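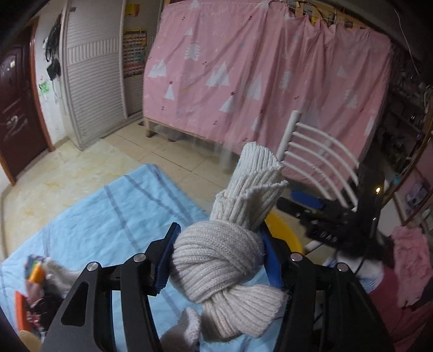
Elsa Laaksonen asked on Monday whether we should drop the hand-held grippers for the sock task and go back to remote control of the arm. I said I would answer on the list, so her message is quoted below with my replies in between.

Elsa Laaksonen wrote:

> I went through the August batch for Sakura over the weekend. We have
> 143 demonstrations of sock bundling from the hand-held units. I
> would keep 93 of them. The rest have a problem somewhere in the
> middle, mostly at the point where the cuff gets turned over the
> bundle.

I get the same 93. I had marked a couple of others as borderline, but I went back to them and I agree with you. Please use your list and ignore the one I put in the Ramalho folder.

> What bothers me is that people are doing things the arm can't do.
> They tilt the gripper with the wrist in a way that is easy for a
> person and outside the joint limits on our arm. When you drive the
> arm remotely you can't make that mistake, because the arm just
> stops.

True, and I don't have a full answer. We can run every recording through the reach check before it goes into training. At the moment we only do that afterwards, when replay fails, and by then the person who made the recording has forgotten what they did. I would like to move the check to the same day. The script takes 45 seconds per demonstration on the old machine, which is fine if it runs over lunch.

The wrist tilt itself can be trained out of people to some extent. When I do it now I keep my elbow close to my side and move my feet instead. It feels stiff for the first few tries.

> Second thing. The socks in the picture are a ribbed knit.
> Most of what we recorded is like that. I am not sure we learn much
> about thin socks from it.

We don't. Ribbed knit is forgiving: the pads get a grip on the ridges and the bundle keeps its shape when you squeeze it. With a thin dress sock the same squeeze pushes the fabric out at one end. I would write down the sock type for each recording, which we should have done from the start. Three types are enough: ribbed, plain, thin.

On the grip, I looked at where the pads sit. One pad on each side of the rounded middle, with the cuff standing out at one end and the loose end fanned out at the other, is what I would call a good hold. Where I see trouble is when someone takes the bundle by the cuff. The policy copies that and then the knot comes open as soon as the arm lifts. I suggest we add a line to the instructions saying to hold the middle.

> Third, background. Kotenthorpe did all of theirs on a bare table and
> their policy did badly in Grumunton as soon as there was a patterned
> cloth under the socks. Should we ask people to clear the area?

No, please don't. I want the bedspreads, the stripes, the curtains and the toys left where they are. A light blue cloth with thin stripes and a gray sock on it is a harder case than a table, and that is the kind of place where the thing is supposed to work. The only thing I would ask is that the second sock starts within view and isn't underneath something else.

> If we do go back to remote control I can set up the station in the
> back room again. It took me most of a morning last time.

I would not take the grippers away. With remote control I managed one good bundle in the time it takes to do several by hand, and my hands hurt after an hour. The motion is also slower and has pauses in it, and those pauses end up in the policy. You remember the one that stopped above the basket and waited.

What I would do is mix them. Keep the hand-held recordings as the main set, then use remote control only for corrections: let the policy run, take over when it goes wrong at the cuff, and save that part. If you can set up the station I will do the first session. I will need the foot pedal, and the left one sticks.

> Last, what is the target for the next round?

I had 83 more in mind, all plain or thin, none ribbed. If the reach check throws out a third of them we will have to do another day, but I would sooner find that out early.

One question back to you: are you counting a recording as bad if the person drops the bundle and picks it up again? I have kept those. I think the recovery is useful, provided they don't put the gripper down in between.

Valter Rocha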